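The Return of the Reading Room in Trestelia

For much of the past decade, the Druston Library Association in Trestelia measured its success by the number of items that left the building. Books were borrowed, discs were borrowed, and the rooms themselves were treated chiefly as places to pass through. When the Association reopened its east wing in September, it did so with a different purpose in view. The wing contains no lending desk. It is a reading room in the older sense of the term, with long tables, shaded lamps and a rule of quiet that is printed on a card at each seat.

The decision was debated at length. The wing had housed a computer hall, and its closure required the relocation of 15 workstations to the Oken branch. Several members objected in writing that a public library should not set aside its best daylight for people who wished to sit still. The Association replied that sitting still had become difficult to do elsewhere in the city, and that residents of small apartments had been asking for such a place for years.

Telma Rivadeneira, who directs public services for the Association, regards the question as one of space more than of taste. "A family of five may live in two rooms," she said. "One of them is studying for an examination. We can lend that person a book, but until now we could not lend a table."

Attendance in the first four weeks reached 3000 visits, of which 1124 took place after six in the evening. The later hours had been approved only on a trial basis. They have since been extended through the spring, and the side entrance on Kos Street now remains open until ten.
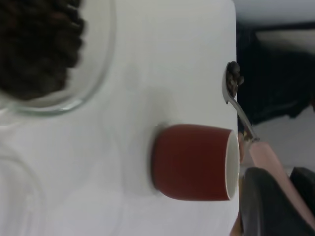
The furnishing of the wing was kept deliberately modest. The tables were recovered from storage and refinished, and the chairs were purchased from a school that was closing. The one significant expense was acoustic. Felt panels were hung along the north wall after early visitors reported that a cough at one end of the room could be heard clearly at the other. A second set of panels is planned for the stairwell, where footsteps remain a source of complaint.

The collection in the room is small and does not circulate. It consists of 1308 volumes selected by the reference staff, with an emphasis on long works that borrowers tend to return unfinished. Histories in several volumes are well represented, as are atlases, letters and collected essays. Readers may leave a book on the reserved shelf overnight with a slip bearing their name, a practice the library had abandoned in the days of the old card catalog.

Njoroge Kashindye, a retired surveyor, has used the reserved shelf since the first week. He is reading a history of river navigation and estimates that he will finish it by summer. At home, he said, he reads the newspaper and very little else. "The book stays here, so I come to it. I had forgotten that I could read for two hours."

Not all of the early arrangements have survived. Seats were at first assigned by ticket, a system that produced a line at the entrance and was withdrawn after nine days. The rule against laptop computers was also relaxed — one table near the windows is now open to them — following requests from students at the technical college. Telephone calls are still not permitted in any part of the wing.

The Association will review the evening hours again before the next budget is set. The Oken branch has asked for a room of its own, and a survey of the second floor there is under way.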